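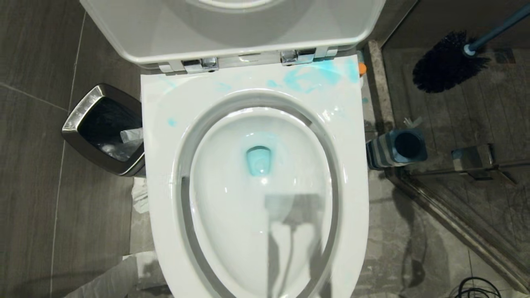 Too much gel on the seat and not enough under the rim, according to Mebrat Feyisa, and it would have to be fixed before any hotel paid for it by the room.

I heard that comment at the second demonstration of the day, and I ended up agreeing with most of it. Ponance held its open day on 6 November 2019 to show Fodby, a bathroom cleaning robot it plans to rent to small hotels and guest houses. I went because we have 11 rooms and trouble finding people for the morning shift. I also wanted to see the thing run in a real bathroom, and they did use one, in the apartment above their workshop.

Parking is behind the building. Use the side door, as the front one is for deliveries.

The day started with a talk in the workshop. Fodby is one arm on a narrow wheeled base, with a camera at the head. It comes with a program for each job, and you pick the jobs on a tablet. The software is called Moon. It was easy enough to follow, although the text on the buttons is small and I had to ask which one was pause. You walk the robot through each bathroom once so that it learns where things are. After that it is supposed to find the toilet, sink and shower without help. I asked what happens if a guest moves the trash can. They said it looks again each time and will stop and ask if it can't get past.

We went upstairs in small groups. It is a fairly tight bathroom with dark gray floor tile, a glass shower, and a raised stone strip along the shower edge. The trash can sits right up against the left side of the toilet. I was glad to see that, as most of my bathrooms are about that crowded and I had expected a showroom with space all around.

The toilet program took 15 minutes with the lid and seat included. One of my housekeepers does it in 4, but she is also doing the rest of the room and she gets tired, so I don't think the time matters as much as the result. The robot works slowly and quietly. You could run it next to an occupied room.

The gel is the weak point. It is bright blue, which makes it easy to check where it has gone, and in our session a good deal of it was on the seat. The biggest smear was on the right, just below the hinge, with some more streaks by the left one. The staff said the amount can be turned down in Moon. I would have liked to see that done while we stood there. The area around the hinges is where guests look, and dried cleaner there is worse than no cleaner.

The brush is an ordinary long-handled one, which I liked. I asked if you have to buy special brushes from Ponance and the answer was no, as long as the handle is a similar thickness. The gel is a different matter. They want you to use their own, sold under the name Mirkeo, and the rental terms say other brands are not covered if the dispenser clogs. I took a copy of the terms home. The part about damage to glass and fixtures is short and I have sent them a question about it.

Some other points from the question session:

The base will not go over a shower threshold. The arm reaches in from outside. For a deep shower you would still finish by hand.

It does not empty the trash or change the bag. They are working on this and would not give a date.

It does not do stairs. On our property that means carrying it or renting one per floor.

Training is half a day at your place and is part of the rental.

Ponance has bookings for over 40 trial rooms and is taking names for more. Trials start in March. The monthly price depends on how many rooms you sign up, and I was asked not to print the figure I was quoted. It is less than a part-time wage here. Add the gel to that.

I put our name down for a trial in two rooms on the ground floor. I have asked for the gel setting to be changed before delivery and for someone to stay through the first full morning. Coffee and sandwiches were provided.

Print this article
E-mail this article

Comments

Dale: Did they say whether it wipes the floor behind the bowl? That is the spot that gets missed at our place.

Reply from the author: There is a floor program but we did not see it run. I will ask.

innkeeper_jo: Went to the afternoon session. They had the gel turned down by then and it was better, still a bit on the seat.

R.T.: Being locked into one cleaner would rule it out for us. Our septic guy is picky about what goes down.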